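Textile bench, book 3, February, 4.10 pm

Carrying on from p. 5. Spent the morning looking for the good rotary cutter, which was in the drawer labelled rotary cutters. Noted for next time.

Main job was the Wesitz order, the tea towels and bowl covers. Washed the offcuts first, cold, no softener, line dried on the rack by the back door. The plain cottons came through fine. The red did what red does and everything in the second load is now a colour Mirjam Van den Broek calls blush. We'll be calling it blush on the invoice too.

Thread: using up the Ernus cones. 566 is the closest match to the greens, a touch grey in daylight but fine under the bench lamp. Anyone who buys a tea towel and holds it up to a window to check the thread has earned their refund. The label on the white cone says 1,000 metres. I have my doubts.

Tension still off on the Erik. Top thread looping on the underside every time I go over a seam. Rethreaded it twice, cleaned out under the plate (one pin, a wad of fluff you could stuff a cushion with), changed the needle. Better on two layers, still sulky on four. Botha has the manual at home, where it's doing a lot of good.

After lunch moved on to the citrus print. Happy colour, miserable to fold. The slices go every which way, so there's no line to follow, and a pleat that's square to the grain still looks crooked as soon as it runs through a piece of fruit. Tried matching the pattern at the join on one and lost most of an hour to a result only I will ever notice. Not matching the rest. 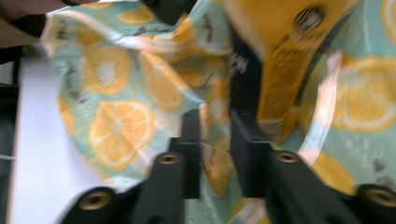
Lemon print on pale green, orange and yellow slices, still in a crumple.

Creases: steam on the cotton setting, press from the back, leave flat until cool. If it gets picked up warm it remembers every fold it ever had. I know this and picked one up warm anyway.

Pleats want to be shallower than on the paper pattern. At full depth the fruit disappears into the fold and what's left showing is mostly rind. Marked the new depth in pencil on the pattern, initialled it, and crossed out my earlier note, which was rude.

To do: get the manual back from Botha. More chalk. Put the rotary cutter back in its drawer, against tradition. Ask Mirjam if Wesitz wants hanging loops on the lot or just the towels - the order says both, on different pages.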